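首页 新闻中心 产品 标准与规范 联系我们
请输入关键词 搜索

Skornier发布手持夹爪采集操作规范
10月 新闻部 Edit Kerekes

Skornier今天发布《手持夹爪桌面操作采集规范》第2版,适用于公司各采集点及外包团队。新版由Skornier与Levham共同起草,对场地准备、夹取动作、人员隐私和数据复核作出统一要求。

规范规定,采集应在日常陈设的环境中进行,桌上原有的杯子、饮料罐、文具等物品不必清空,但目标物四周须留出手指张开的余量。操作员接近目标物时,两指应保持张开,分列物体两侧,对正后再闭合。 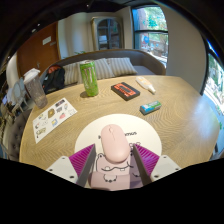
闭合速度和提起高度也有了明确限定。小型物品提起后,底面距支撑面不得超过10厘米,移动途中不得越过盛有液体的敞口容器。如物品滑脱,操作员应停止本次录制并作标记,不得把前后两段拼接成一次完整动作。

规范起草负责人Saeed Shokri表示:“旧版只写了‘平稳夹取’四个字,各组理解不一样,复核时争议很多。新版把能量化的都量化了,不能量化的附了操作示范。”

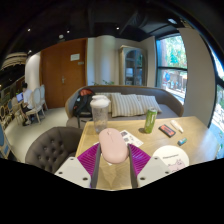

手持夹爪夹住一只浅粉色鼠标,将其提离桌面。

在人员方面,新操作员须完成40分钟的带教练习,并由两名复核员分别签字后方可单独作业。在有他人活动的场所采集,应事先告知在场人员,涉及人脸和屏幕内容的画面须在入库前作遮挡处理。夹爪的指面、支架和螺钉每班检查一次,发现松动即停用。

Levham质量主管Anas Awwad说,复核表已按新版条款重排,不合格记录须注明对应条款编号,退回原采集组处理。

新版规范自发布之日起试行,Durrani采集点率先执行,其他采集点陆续跟进。规范全文及复核表可向Skornier标准组索取,联系人Mojtaba Mirzaei。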